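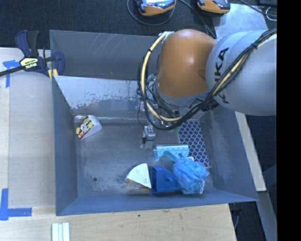
## Cables, hoses and other things that tangle

Every December I pull the extension leads out of the shed for the lights, and every December I used to lose an afternoon to knots. These days I put them away with a bit more care, and my goodness, it does save the temper!

- **Coil loosely.** Big easy loops, as wide as your forearm is long, and let the lead turn the way it wants to. Never wind it round your elbow, however your father did it.
- **Tie in two places.** One tie slides off. Gunvor Sjöberg, my old neighbour at Kustholm, used strips of worn-out bicycle tube, and I have a few of hers still going.
- **Snug, never tight.** You should be able to wiggle a tie along with your thumb. If it bites into the covering, snip it off and start again.
- **Drain hoses first.** Lift one end over your shoulder and walk slowly along to the other — it's a lovely job on a mild morning, less so in sleet.
- **Leave some slack.** Anything plugged into a tool that moves about wants a generous loop near the plug. I allow 600 mm on the bench grinder and 900 mm on the sander.
- **Tape is for labels.** I know it's tempting to patch a nicked lead, but please don't. Replace it, and keep the tape for writing "hedge trimmer" on.

Hang the coils on wide pegs, about 5 to a wall, with the heaviest at waist height. Mine are old broom handle, sanded and waxed.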